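4. Setting up your rumour filter

The Vimis fan-news reader arrives knowing nothing about you, your favourite space captain or how badly you took the Herer reboot. Section 3 covered signing in. By the end of this one you should have a feed that tells you when a sequel is announced and keeps quiet when somebody's cousin has seen an actor at an airport.

1. Open Settings and choose Sources. You'll see 300 sites, all switched on. Take a breath.

2. Press Clear All, then add back the ones you trust. Nine is plenty. The reader will accept up to 100 before it starts to sulk, and you'll notice the sulking mostly in the scrolling.

3. Go to Franchises and type the name of each series you follow. Spelling counts. "Dandska" and "Danska" are different things, and the second will bring you a great deal of cheese.

Note: Remakes are treated as separate franchises. If you want the original Herer and the reboot, add both. If you want the original only, tick Pretend It Didn't Happen, a label our lawyers have asked us to change twice.

4. Set the Gossip slider. At the left you get signed contracts and studio releases. At the right you get everything, including casting news from people who colour in their own posters. The factory setting is the middle, and it pleases no one.

5. Choose what happens to denials. An actor's denial can be filed as News, Rumour or Probably Yes. We recommend Probably Yes for anything with a cape in it.

6. Press Save. The wheel spins for a while. Let it.

Caution: Don't turn on Spoilers and Lock Screen Alerts together. The reader will happily announce the end of a season finale to everyone at your dinner table. There's no undo for this, in the software or at dinner.

If error 861 appears, two of your sources are quoting each other as proof. Remove one of them. It doesn't much matter which.

Note: Convention listings are supplied by Krūmiņa and refresh overnight. Guests cancel more often than the listings do, so check with the organizers before you book a flight or glue on the ears.

7. To test the filter, search for a show that was cancelled in its first season. If the reader says a revival is imminent, move the slider left and repeat step 6.

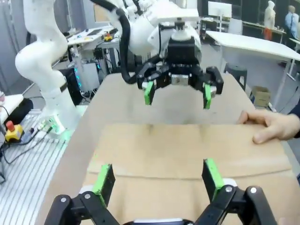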